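# Should I clean out my late aunt's old desktop or just let it go?
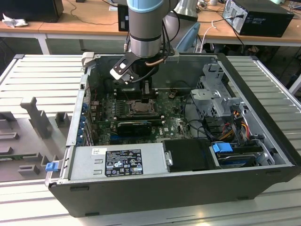 I've inherited a desktop computer from my aunt and I can't decide whether it's worth the bother of getting it going again. She used it for her recipes, her letters to the council and (mostly) her family tree, and it sat under her desk in Joltau for years with the cat sleeping against it. I'm fairly handy with a sewing machine and not at all handy with computers, but I've been reading up, and it helps me no end to see a tower laid on its side with the side panel off and the green motherboard in full view, as I'd somehow imagined everything would be sealed up in little boxes. Mine is still screwed shut. When I switch it on the fan roars like a hairdryer, the screen shows the maker's name, and after a few minutes the whole thing goes off by itself.

What I'd really like is to get her family tree off it. There are 1353 people in it, according to the printed sheet she kept in the drawer, and my cousins are all asking. After that I'd be happy to use the machine for email, or pass it on, or say goodbye to it. The man at the shop quoted me 90 pounds to have a look, with no promises, and it seems a lot for something this old. Would you have a go at cleaning it yourself? And is there anything I could do that would lose her files for good? That's the part that keeps me awake.

*Posted by toklow_knitter, Jun 22, 2026*

---

**bikitz_shed**

What a lovely thing to have been left, and what a lot of work she must have put into it. I did much the same job on my mother's computer last August, so I'll tell you how I went about it, and please take whatever is useful.

Before any cleaning, get the files. They live on the hard drive, and the drive can come out and be read from another computer altogether. You need a cheap USB adapter that fits it — there are two common sorts of plug on older drives, a wide flat one with lots of pins and a narrow L-shaped one, so have a look at yours before you buy. Mine came out with four screws and two cables. Plug it into a working laptop, give it a minute to wake up, and it ought to appear like a big memory stick. Copy everything across, even the folders that look like nonsense. Family tree programs are terrible for tucking things away in odd places, and I found my mother's in a folder called "New Folder (2)" inside another called "Misc".

Please don't keep switching the computer on in the meantime. If it's shutting itself off after a few minutes it is very likely getting too hot, and there's no sense in stressing an old drive.

Once the files are safe in two places you can relax and enjoy yourself. Switch off at the wall, pull the lead out, press the power button once to drain what's left, and put the tower on its side on a table with good light. Touch a bare bit of the metal case before you put your hands in. Then it's a soft paintbrush and a can of compressed air, in short puffs, with the fan blades held still by a finger. Do it outdoors if you can! I did mine in the kitchen and was wiping the worktops for two days. With a cat involved I would expect a sort of felt blanket on the cooling fins, and lifting that off is very satisfying.

If it still cuts out after a good clean, the paste between the processor and its cooler has probably dried up. It can be replaced and a tube costs very little, though it does mean taking the cooler off, and you may prefer to have somebody with you the first time. Do write back and tell us what you find.

---

**rojanasak88**

just buy a new one, a computer that old isn't safe online anyway. get the drive out and bin the rest

---

**quiet_mender**

I'd go along with nearly all of the first reply and only want to add a few bits, having been through this with a chapel newsletter that lived on a single ancient machine for 18 years.

When you open the drive on another computer you may be told you don't have permission to see her folder. It gave me a horrible fright. Usually you can click "Continue" and wait, and it lets you in after some thinking. If a message offers to *format* the drive, say no and close the box. You asked what could lose the files for good, and that button would be top of my list, followed by dropping the drive on a hard floor.

As for the tree itself, look for a file ending in .ged, or install the same program she used and export one. Nearly every family history program can read that kind of file, so your cousins can each have a copy. Check whether her photographs are stored separately, because a .ged file holds the names and dates and leaves the pictures behind. Ours were in another folder entirely and we very nearly missed them.

I don't quite agree about binning the rest. The council tip takes old computers for recycling, and ours has a cage for them beside the fridges. Keep the drive, though, wrapped in something soft and labelled with her name. It takes up no more room than a paperback.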